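Chapter 5
Comparing Grippers on the Same Task

By the end of this chapter you should be able to:
choose a task that shows up differences between two grippers
write a trial sheet that another person can follow
separate a fault in the fingers from a fault in the camera view
report a comparison without claiming more than the trials support

5.1 Why the task comes first

It is tempting to begin with the data sheets. They give the stroke, the grip force and the mass, and two grippers can be ranked on each in a minute. The ranking tells you little about how either will cope with a thin plastic wall or a lid that swings on a hinge. A comparison should therefore start from an object and something to be done to it.

The running task in this chapter is a small divided box with a hinged lid. The operator, holding the gripper by hand, must open the lid, place a part in a named compartment, take it out again and close the lid. Clear and tinted plastic is a hard case for most cameras. Reflections on the walls move when the camera moves, and the table shows through.
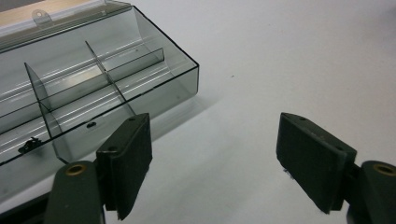 The width of the jaw opening matters less here than the thickness of the finger pads. A pad that closes well on a block may be too thick to go down beside a divider. Measure the pad and the compartment before the first trial and write both figures at the top of the sheet.

5.2 Hand-held trials before arm trials

At the Prutach workshop, whose trials are used throughout Part 2, each gripper is tried by hand before it is fitted to an arm. A hand-held trial takes the arm and its controller out of the question. If the operator cannot lift the lid with a given pair of fingers, a better controller is unlikely to help.

The Gesuseck method sets 80 trials for each pair of fingers, with the box returned to a marked position after every one. Operators change over after 27 trials. Tired hands close the jaws late, and the effect is easily mistaken for a weak spring.
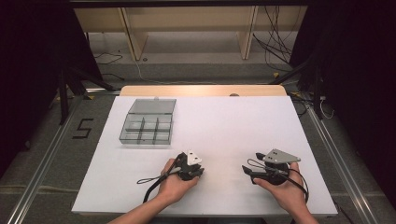
Tasks that need two grippers call for an extra column on the sheet, recording which hand moved first. Abou Zeid fingers and Omville fingers should not be mixed within one set of trials, even where the mounts allow it. Cables must be long enough for both hands to reach the far side of the box. Check this with the lid open.

5.3 What to record

For each trial, note the result, the time taken and the stage at which any failure occurred. Use the same words for failures every time: "slipped", "missed", "jammed" and "box moved" will cover most of them. Video is kept as well, but the sheet is filled in at the table. Section 5.4 sets out a blank sheet and explains how to score a trial in which the box moved and the part still reached its compartment.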